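Folding jerseys on the sofa is one of those little jobs I've come to enjoy, especially once August rolls around and the Jendmont season gets going again. A soft, wide seat gives the mesh something to grip, so it doesn't slide around the way it does on a table.

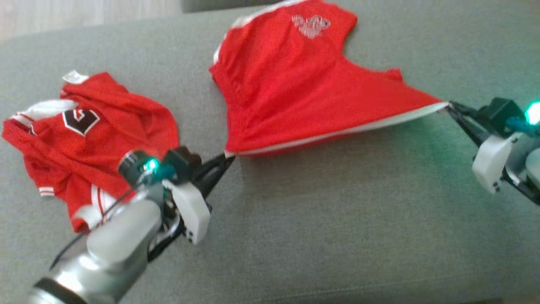
Take one jersey at a time and leave the rest in their heap for now. Hold it by the bottom hem, a hand at each end, and pull until the hem is good and straight – everything else follows from that line. Then smooth upward toward the neck with your palm, nice and slow.
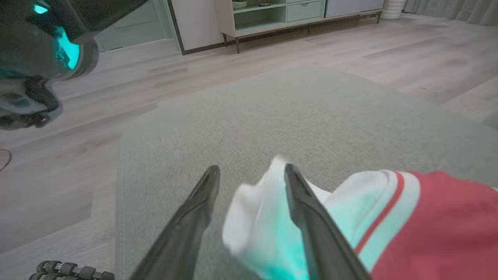 Next, bring in the sleeves and fold the sides toward the middle, going easy on any printed numbers (a sharp crease right across a number will crack it sooner or later, as my old Markel shirt can tell you). Keep going until you have a long strip, then fold that in half, and in half again if your drawer is a shallow one like mine.

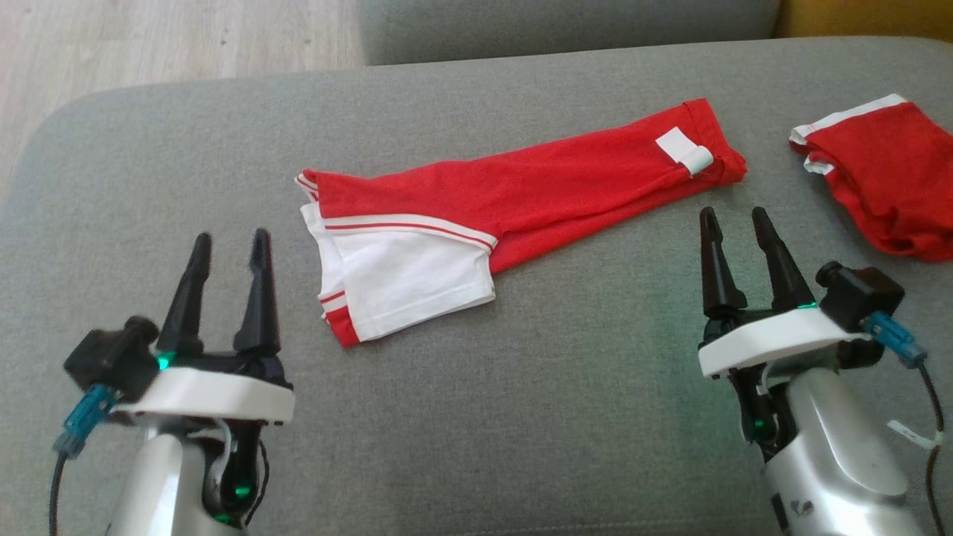

*Red and white jersey in a long strip, with the tag still showing.*

If the strip goes lumpy, shake it out and start over from the hem.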